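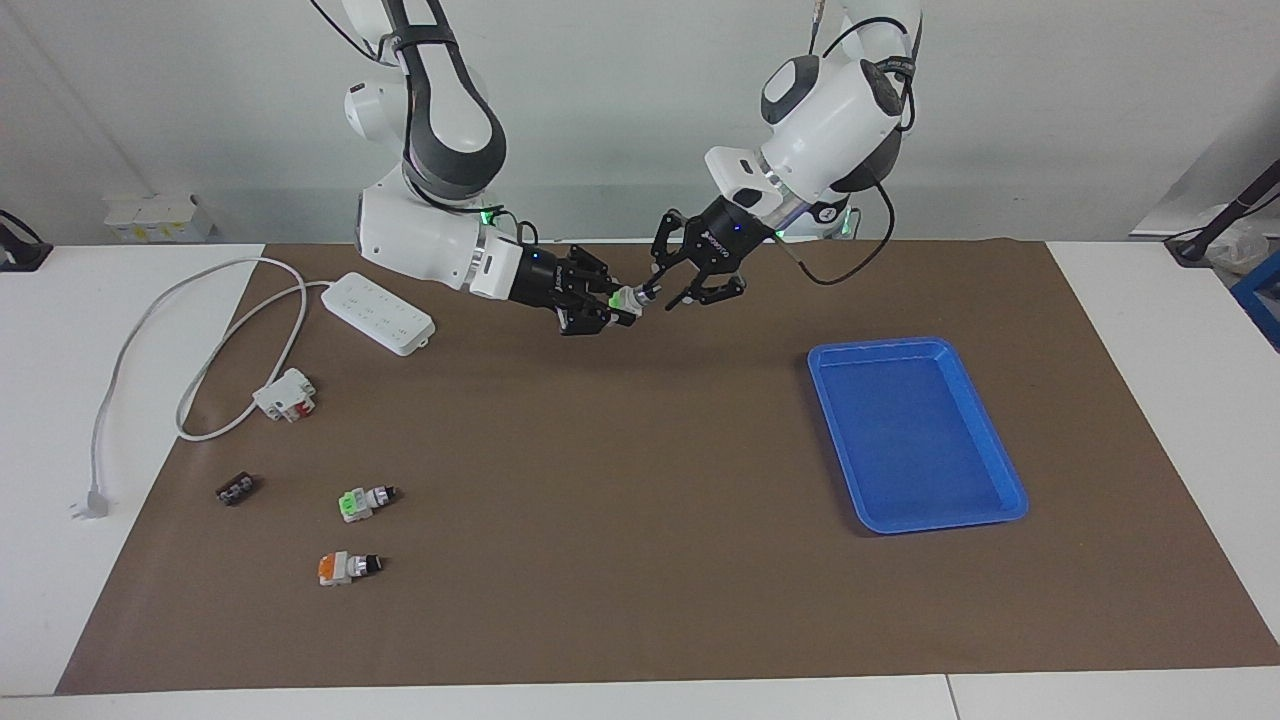
Parallel gripper on the left with a green-ended piece, jointed gripper open across from it.

Two Hands

I had already told everyone the Varkovine was going to win. That was my first mistake, and I made it in the canteen with my mouth full, so quite a lot of people heard.

You have to understand that I'd wanted that gripper for months. I'd seen it at a show in Cornberg, all brackets and little links, closing round an egg and then a teaspoon and then some poor salesman's thumb, and I came home on the train thinking about it the way other people think about a holiday cottage. I talked about it at work. I talked about it at home (my mum now knows what an underactuated finger is, and she didn't ask). And when the company finally said yes, we could have one on loan until October, I carried the box in from reception myself and wouldn't let anyone help.

The other one was the Işık. Two black fingers, in and out. We'd had it ages, it lived in the cupboard behind the label printer, and I don't think I'd ever said a kind word about it.

So we bolted the pair of them up, one to each arm, and the deal was simple enough. Small panel parts, all different ends on them, green and orange, lying about on brown paper. Pick one up, put it in the blue tray. Or pick one up, pass it across to the other hand, and then put it in the tray, which was the bit the people upstairs cared about. Each gripper would get 36 goes on its own and then we'd do the passing. My boss wanted a page of numbers by the end of the week and a recommendation at the bottom, and I had more or less written the recommendation on the bus.

The Işık went first. It was so boring! Down, shut, up, across, open. Down, shut, up, across, open. I ate a whole packet of crackers. It dropped one early on, when the part was lying with its round end towards the finger, and I'm ashamed to say I cheered up. Then it didn't drop another one until nearly lunch, and I stopped cheering and started looking at the sheet.

After lunch it was the Varkovine's turn and I put my good chair in front of the bench.

Oh, it was lovely to watch. I'm not taking that back. The fingers came down and folded round the part as if they were fond of it. And then the part would turn. Only a bit! It would roll over inside all those careful knuckles so that by the time it got to the tray it was facing some other way entirely, and the sheet had a column for that, a column I had put in myself, to catch the Işık out.

I fiddled with the force. I fiddled with the speed. I moved the approach up and down and sideways, and I told myself this was only fair, and it was only on the way back from the kettle that it came to me I hadn't moved anything at all for the Işık. Nobody had asked it if it was comfortable. It had just been given the settings that were in there from last time.

By five the building had gone quiet, the way it does in Trernimgate on a weeknight, when the car park empties and you can hear the trains over the river. I should have gone home too. I stayed and did it all again with the Varkovine, from the top, all the settings as nice as I could make them, and I lined the parts up myself so they'd be easy. I knew what I was doing. I want to be clear about that. There's a sort of cheating where you don't touch the numbers at all, you only make the world a bit kinder before you start counting.
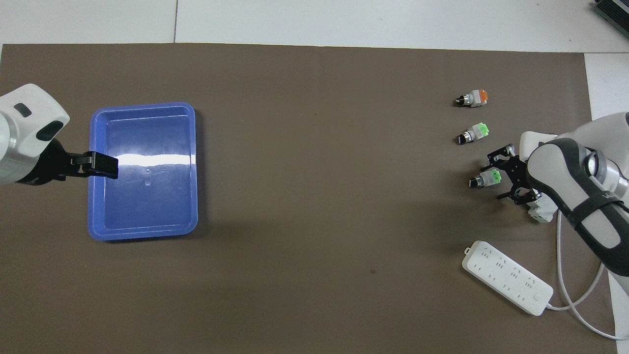

My boss had come back for her umbrella, and she stood there in her coat and wanted to know whether the other one had got them all lined up like that.

I said no.

She asked if I was going to do it again for the other one, then.

I said it was getting late. She looked at the clock, put the umbrella down on the bench, and said she'd always found it took about the same time to do a thing twice as to explain why you hadn't. Then she pulled over the bad chair, the one that tips, and she sat in it, which she'd no need to do, and she opened my second packet of crackers.

So we did it again for the other one. Same rows, same kind settings, same everything. I set out the parts and she wrote in the sheet, and neither of us said very much. At one point she asked me what it was about the Varkovine, and I heard myself telling her about the egg. I told her the whole thing, the show and the salesman's thumb and the train. It sounded a bit thin, out loud. She nodded all the way through it, though. She said she'd once spent a whole winter defending a camera that couldn't see yellow.

The Işık got 94 per cent. I've still got the sheet, in her handwriting, with a cracker crumb squashed into the margin. The Varkovine did better than it had in the afternoon, a good deal better, but it still came in behind, and the turning was still there in its column. On the passing they were closer than I'd feared. The jointed hand was rather good at being given things, as long as the other one did the giving. She made me write that down as well, and she was right, I'd been about to leave it out in a sulk.

I typed it up on 27 September 2018 and put the Işık at the bottom of the page as the recommendation, and under it a line saying the Varkovine ought to be looked at for soft or lumpy things, which panel parts aren't. It took me an hour to write that line. I kept putting in adjectives.

The loan box went back the week after. I packed it up with the foam the right way round and the little bag of spare screws, and the lad from the courier said it was heavier than it looked, and I said yes, it was all in the fingers. Then I went upstairs and got asked about it in the canteen by everybody I'd told, one after another, in the queue for chips.

The Işık doesn't go in the cupboard any more. It's on the arm most days. It did 29 trays this morning while I was on the phone to Cornberg, and I only noticed when it stopped and wanted more parts, so I went over and gave it some.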